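Vaher Edeo 25 peristaltic pump: four months on the bench
Feb 17, 2021

I bought the Edeo 25 in October to feed a packed-bed reactor, the kind where you glue an enzyme to resin beads, push substrate through one end and hope for product at the other. My old syringe pump did the job well enough but needed refilling at hours when decent people are asleep. The Vaher people promised continuous flow and "whisper operation." I'd like to meet whoever they whisper with.

First, the good. The pump head is a pleasure. You flip one lever, lay the tubing in, flip it back, and that's it. On the Grivel pump I used before, changing tubing took two hands, a knee and some language. The Edeo also remembers its calibration when the power goes out, which in our building is a feature you learn to value. At mid-range flow it held steady enough that my conversion numbers stopped wandering, and I ran one column for 908 hours before the beads gave up. The pump outlived them and seemed smug about it.

Now the rest. Below the bottom tenth of its range the flow comes in little burps. The manual calls this "gentle pulsation." If you're running slow residence times, and with enzymes you usually are, you'll want a damper, which Vaher will sell you in a separate box with a separate shipping charge. I made mine from a capped length of soft tubing and it works fine.

The menu is its own adventure. Flow rate is on the first screen, direction is on the fourth, and the button between them is "restore factory settings." I've hit it twice. There is a serial port on the back for people who want to control it from a computer, and the command list is two pages long, one of which is the table of contents.

Tubing life is quoted at 2,000 hours. I got a split at a bit less than half that with buffer and 10 percent DMSO, so treat the number as an aspiration. Keep a tray under it.

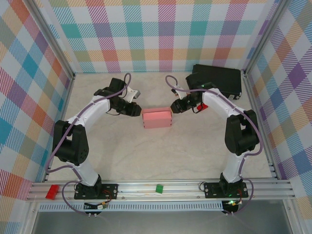 Danjuma Bassey wrote in to say I'm being unfair about the tubing: DMSO was always going to eat the standard stuff, the chemical chart in the back of the manual says so, and he got over 3,000 hours from the fluoropolymer-lined kind with plain phosphate buffer. He also thinks the burps go away if you use the narrowest bore and run the head faster.

I've since tried the narrow bore. The burps are smaller and there are more of them. He's right about the chart, though, and I've ordered the lined tubing.

Would I buy it again? For anything at moderate flow, yes. For slow work, borrow one first and watch the outlet for an afternoon. The lever still makes me happy every time. The menu is still on my list of grievances, somewhere below the shipping charge for the damper.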